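Nemano Kenden office: all-staff meeting on the Requena robot
Minutes

Present: most of the reception, kitchen and post room staff, both shifts of the facilities team, two people from the Requena project and the office manager in the chair. Apologies were received from the night cleaners, who have been promised their own session at a kinder hour.

1. Minutes of the last meeting

Agreed, with one correction. The Stunden building had been put down as having two pantries when it has one pantry and a cupboard, and our colleagues over there were quite firm that the cupboard should not be flattered in this way.

2. Where we have got to

The chair thanked everyone for coming and for bringing cake, and said she would like this to be a conversation, as the last meeting had felt more like a lecture with the heating off. She reminded us that the robot has been brought in to help with drinks and small packets: picking them up, handing them over, and in time putting them away. It is not doing the kitchen round yet and it will not be let loose in the corridors this spring.

The project team then went through how the practice sessions are going. They are working in the side room for now, at the white desk, with bottles of tea and other everyday things of the sort we all handle without a second thought. They said the arms and hands get most of the attention, and that a plastic bottle is a harder thing to hold well than any of us would guess, being slippery and soft and inclined to lean. Several people from the kitchen said they would have guessed it very easily, thank you, having dropped a good many.

There have been 3597 recorded attempts at picking something up. The team were asked how many had gone well and said that they would rather bring the full table next time than give us a flattering number off the top of their heads, and this was felt to be fair. 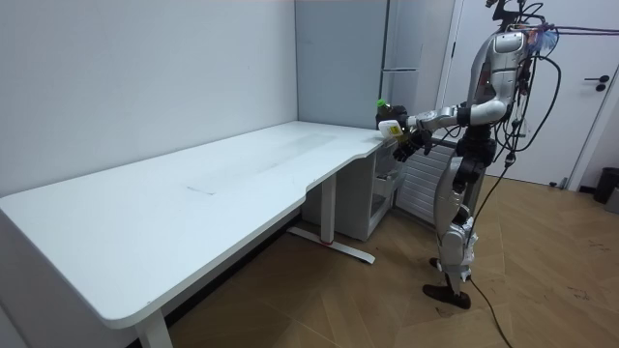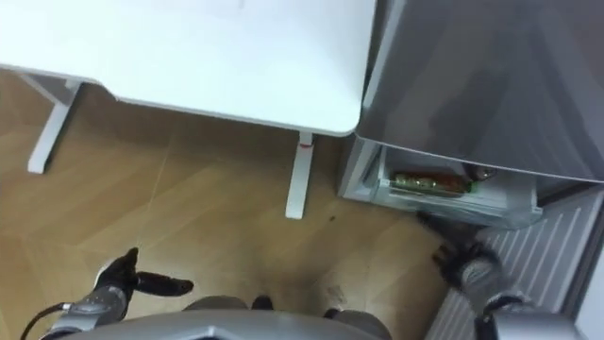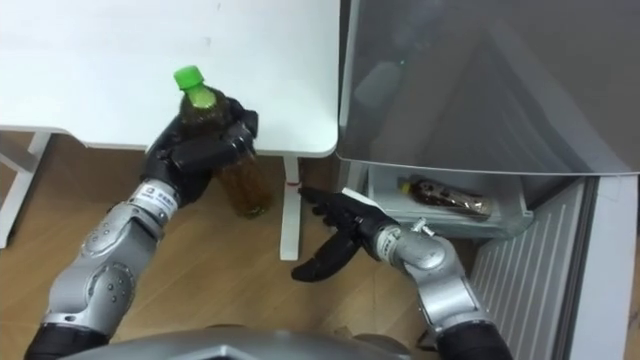 The Requena robot practising beside the white desk.

Minutes taken by the office services desk, Kenden
18/02/2022

3. Questions and worries from the floor

This took up the best part of the meeting, and the chair let it run, for which thanks.

Jobs. The first question was the one everybody had come with. The chair said that no post at Kenden or Stunden is being cut on account of the robot, and that she had this in writing from Nemano and would pin a copy up by the post room door. A member of the kitchen team said she was glad to hear it but would like to know how long the promise lasts. It covers the whole of the trial. What comes after has not been decided, and the chair said plainly that she could not pretend otherwise. It was asked that staff be in the room when it is decided, and this was warmly supported from all sides.

What the work will feel like. The drinks delivery is over 200 bottles at a time, and the people who do it said the carrying is the part their backs would happily give away. What they would not like to lose is the walk round the floors, when they hear who is poorly and who has run out of milk and who could do with a word. One colleague put it rather well when she said she did not mind being spared the lifting so long as she was not spared the people. The project team took this down and said they had not thought of the round in that way before.

Pace. The facilities team asked whether they would be expected to keep time with a machine, or to wait about for it, and which was worse. At present the robot is slow and somebody has to be with it throughout. The chair agreed that time spent minding it must be counted as work and put on the rota, and not squeezed into the end of a tea break as happened twice last week. She apologised for that.

Floor and cables. In the first picture you can see the black cable going down across the floor. It was asked that cables be kept away from the doorway side of any room where people come and go with trays, and that there be a mark on the floor showing how near one may stand. Both agreed.

Being consulted. There was some feeling that the people who know the fridge best had been asked last. The project team said they would be very pleased to have kitchen staff sit in, and to be shown the proper way of stacking a door shelf, on which there are evidently two schools of thought at Kenden. The discussion of these was lively and has been left out.

4. Training

Nemano has set aside 1000 pounds for training at this site. Anybody who would like to learn to run the practice sessions may put their name down, and no knowledge of computers is needed. The chair was asked whether the extra skill would mean extra pay. She does not know and will find out.

5. Actions

Chair: pin up the letter on jobs; ask about pay for trained staff; mend the rota.
Project team: bring the full table of attempts; mark the floor; invite kitchen staff to sit in.
Kitchen team: settle on one way of stacking the door shelf, if possible.

6. Any other business

The Stunden tea urn is leaking again. Lost property will be cleared at the end of February, so please come and claim your umbrellas.

Next meeting in the canteen, same time, with the heating on.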